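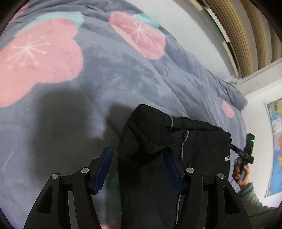

## 이불 위의 집게

처음 그 말을 들었을 때 나는 웃었다. 방에서 옷 개는 기계를 만든다니. 동생은 웃지 않았고, 프로젝트 이름까지 벌써 정해 두었다. 조딕스(Zodix). 이름부터 정한 일치고 잘되는 걸 본 적이 없다.

"이름은 나중에 바꿔도 돼."

"그게 문제가 아니잖아."

7월이었고 방은 더웠다. 그런데도 침대에는 꽃무늬 겨울 이불이 그대로 깔려 있었다. 동생은 푹신한 데서 되면 어디서든 된다고 했다. 나는 그 논리를 믿지 않았지만 손잡이는 받아 들었다. 검은 집게 두 갈래 안쪽에 파란 패드가 붙어 있었다. 패드는 라주(Raju)라는 가게에서 네 번을 다시 주문한 물건이었다. 앞의 세 번은 천이 미끄러졌다고 했다. 네 번째라고 다를까 싶었다.

"거기 말고, 솔기 쪽을 집어 봐."

검은 천이 들려 올라왔다. 회색 줄이 솔기를 따라 내려갔다. 이 정도는 누구나 한다. 손으로 하면 더 빨리 한다. 나는 그렇게 말했고, 동생은 다른 손잡이를 쥔 채 못 들은 척했다. 끝에 달린 상자에서 초록 불이 켜져 있었다.

"지금까지 몇 번 했어?"

"368번."

"그중에 제대로 갠 건?"

"58번."

나는 머릿속으로 나눗셈을 하다 말았다. 동생도 벌써 해 봤을 것이다. 공책에는 번호와 시각과 천의 종류가 빽빽했고, 실패한 줄마다 이유가 적혀 있었다. '미끄러짐.' '주름을 두 겹 집음.' '모르겠음.' 마지막 것이 제일 많았다.

"에리코(Erico)에서는 모터만 바꾸면 된대."

"에리코는 모터 파는 데잖아."

동생이 입을 다물었다. 그 말은 하지 말 걸 그랬다. 벽에 붙은 세계지도를 보는 척하며 나는 집게를 조금 내렸다. 저 지도도 그랬다. 가겠다던 나라가 한둘이 아니었는데, 우리는 아직 어디에도 가지 않았다.

"200번만 더 하자."

"오늘?"

"오늘은 되는 데까지."

나는 이 기계가 수건 한 장이라도 혼자 갤 날이 올 거라고 생각하지 않는다. 그날도 그렇게 생각했고, 동생에게도 그렇게 말했다. 동생은 고개를 끄덕이더니 공책에 새 번호를 적었다.

"천천히 내려. 소매 쪽부터."

"이거 소매 맞아?"

"……일단 내려 봐."

나는 손잡이를 고쳐 쥐고 팔을 내렸다.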